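Student Projects in Robotics > Part Two: The Table > Chapter 5

Chapter 5
Setting a Task for the Arm

By now your group has an arm that moves when told to and a gripper that opens and closes. This chapter is about deciding what to ask of it. Most student groups spend too little time on this step and pay for it later, when two members of the same team turn out to have been working on different tasks.

A task has a start, an end, and a rule for telling whether the end was reached. "Clear the table" has none of these. "Move the strawberry from the tabletop to the plate, and let go of it" has all of them. Write your task in one sentence before anyone touches the controls. If the sentence needs a second "and then," you probably have two tasks, and you should test them separately before joining them.

The running project in Part Two is the kitchen table used by the robotics club at Bristau. The club works with play kitchen items and small pieces of food, along with a few ordinary dishes. Such items make good practice. A mug can be held by the rim or by the handle. A plate is wide and low and hard to get a finger under. A strawberry is small, and it rolls.

The club uses two kinds of camera view, and you will need to read both. A wrist view moves with the arm and shows what lies close to the fingers. A table view shows the layout and where the arm has reached.

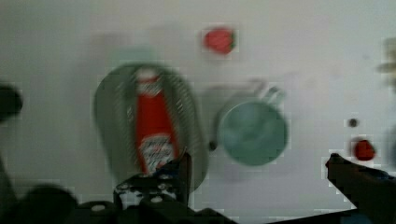
The kitchen table from the wrist, and from overhead.
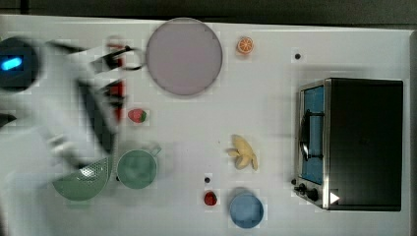

Before each attempt, one member of the group sets the table and another checks it against the layout sheet. The sheet is a drawing of the tabletop with the name of each item written where it goes. Small differences matter less than you might expect, but they have to be recorded. An attempt that starts with the mug turned the other way is a different attempt, and if it fails you will want to know that.

The group then decides who may stop the arm. In the Bristau club this is always the person standing nearest the switch, and that person does nothing else while the arm is on. Groups that share the job tend to find that each member thought another had it.

Make 5 attempts at one layout before changing anything. Teams preparing for the Driveck round, described in Chapter 9, are asked to hand in their attempt logs with their code, and a log with missing lines counts against them. Record the failures in full. "Dropped it" is too short. Write where the fingers were when the object slipped and whether the arm was still moving.

Terms used in this chapter

Attempt: one run of a task, from the starting layout to the stop signal.
Layout: the position and direction of every item before the arm moves.
Success rule: the sentence that says what must be true at the end.
Reset: returning every item to the layout.

5.1 Writing the Success Rule

A success rule should be something that two people can check without talking to each other. Suppose the task is to put the ketchup bottle on the plate. Is it a success if the bottle's cap hangs over the rim?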